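Student Club at Tanoli Collects Household Tasks for a Robot Arm

The robotics club of the Tanoli technical school started its spring project in February. The goal is to teach a small two-finger arm to do simple work on a table: pick up a phone, put a cable in order, close a box. The club has 20 members this year, and most of them had not worked with a robot before.

The project is called Turent. The name was chosen by the students in a vote, and it has no special meaning. It is led by Martti Keskinen, who teaches electronics at the school and has run the club for seven years.

In earlier years the club built line-following cars and took them to the regional competition in Jevport. The cars did well there, but Mr. Keskinen felt that the students learned mostly how to tune motors. "I wanted that they think also about the hands," he told us. "When you ask a student to explain how he takes a phone from a table, he cannot explain it. He must do it slowly and look at himself."

For this reason the first part of the project is done without the arm. Each student records short tasks at home, at a normal table, with the camera worn on the head and pointed down at the hands. The club set a few rules for it. Both hands should be in view when the recording begins. The task should be done at usual speed, and the table should stay as it is in daily life. Students are asked not to clean up before they start.

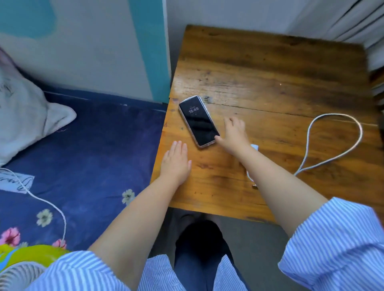 The recordings are brought to the club room after classes and watched by a group of three or four students. They mark the moment when the fingers first touch the object, the moment when it leaves the table, and the moment when it is put down again. Marking goes slower than expected. In the first two weeks the groups finished 380 clips, and the plan is to have 800 before the end of the school year.

There were some disagreements about what should count as a touch. A phone is thin and flat, and many people push it a little with the fingertips before they lift it. One group marked the push as the start of the grasp, another group waited until the thumb was also on the phone. After a long discussion it was agreed to use two separate marks, and the older clips had to be opened again and corrected. The students who did this work received extra lab hours, which were added to their course record.

The second part of the project will begin when the marking is ready. The arm was bought with a grant from Trekness, a local company that makes packing equipment. It is a simple model with a short reach, and the students have mounted it on a school desk. At present it can repeat movements which are shown to it by hand, but it fails if the object is turned to another angle. The club hopes that the clips will help with this problem, although Mr. Keskinen says he does not promise it to anybody.

Two of the older students are writing the program that will compare the path of a human hand with the path of the gripper. Others are preparing softer fingertips, which they cut from rubber sheet and glue by hand. Several shapes were already tried. The best one until now is a wide tip with shallow grooves, but it comes off after one afternoon of use, and another glue has been ordered.

An open evening is planned at the school before the summer break. Visitors will be able to see the arm and to try the marking program themselves on a few of the clips. The club will also show the cars from previous years.

New members can still join Turent. No experience in programming is needed, and a camera with a head strap can be borrowed from the club room for up to 7 days at a time. Students who want to take part should speak with Mr. Keskinen or leave their name at the electronics lab.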